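3.2 Household items and colour naming

Participants in the Cundon sample (n = 40) sorted 29 household items by colour, then by use. Dudek and Duda had found that older adults favour use when the two conflict, and we kept their instructions unchanged. 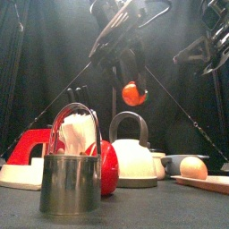 Figure 4. Items on the dark tabletop.

Colour labels were agreed on before testing began in December. Items in two colours were harder to settle. The iron in Figure 4, with its bright red handle and white body, was labelled red, while the kettle was labelled white and the steel container grey. Of the 40 participants, 21 put the iron with the red items on the first sort.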